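Progress report for the spring period, shared practice kitchen
To: Dilani Kodikara, grants office
From: Joar Rønning, project lead
Covering the work up to the end of May

1. Where we are now

In the last report I wrote that the room was rented but not ready. It is now ready for the most part, and the breakfast course started its first group in this period. The course is for adults who moved recently into their first own apartment and who want to learn to cook a simple morning meal in a very small space. I will describe first the room, then the equipment, then the money.

2. The room

The walls were painted by Lindqvist in a pale gray-white. We had asked for plain white, but the color is calm and we decided to keep it. The old table from the previous tenant was too low for standing work, so we replaced it with a dark brown one of better height, placed near the wall so that the cords can be short. A short cord is safer with many people in a narrow room. The outlet is a white combined one, with both the two-slot and the three-slot openings, and it sits flush on the wall.

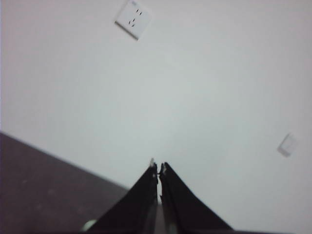
Zübeyde Ertürk asked at our last meeting whether one outlet position by the table is enough when a kettle and a cooking appliance are used in the same lesson, and she would like the electrician to confirm it in writing. I agree with her. Until we have this paper, the kettle stays at the other end of the room and is used before the cooking begins. Turkonell, the company which did the wiring check in the winter, has promised to come back on a Saturday so that we do not lose a teaching day.

Two small works remain in the room. The strip under the window is not fastened well, and the door still closes too hard. Both are with the landlord. I have written to him again.

3. The equipment

After comparing several solutions we chose a multi-function breakfast appliance in mint green. The reason is simple: most participants have no space for a stove with four plates, and many have only one free piece of counter. With this type of appliance, the sandwich side and the pot side stand on one common base, and the learner can see both while standing in one place. Edvin Løken, who teaches the group, has made a short instruction sheet in large letters. It says among other things that the lid must be lifted by the handle and that the base must never be put in the sink.

The pot side has been the more popular one. Participants have practiced porridge, boiled eggs and a soup from frozen vegetables. The closed side needs more patience, and the first sandwiches were rather dark.

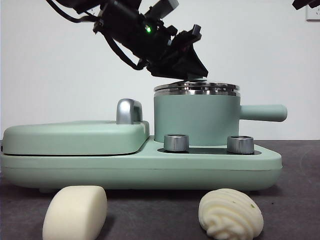 BUDGET AND PURCHASES

All amounts are in euros.

Room (paint, table, small repairs): 1,532
Kitchen equipment and tableware: 1,021
Reserve, not used: 1,000

The room cost more than we planned, mainly on account of the table. The equipment cost less, and I ask your permission to move the difference between these lines. The reserve is not touched. The receipt from Danby for the tableware came late and will be sent separately by Troels Mogensen.

NEXT PERIOD

We will start the second group when the written answer about the outlet has arrived. Edvin wishes to add one lesson on cleaning and storing, as the participants asked for it themselves. I would also like to invite you to visit a lesson. The group meets in the morning at 9:30, and there is always something to eat.

Joar Rønning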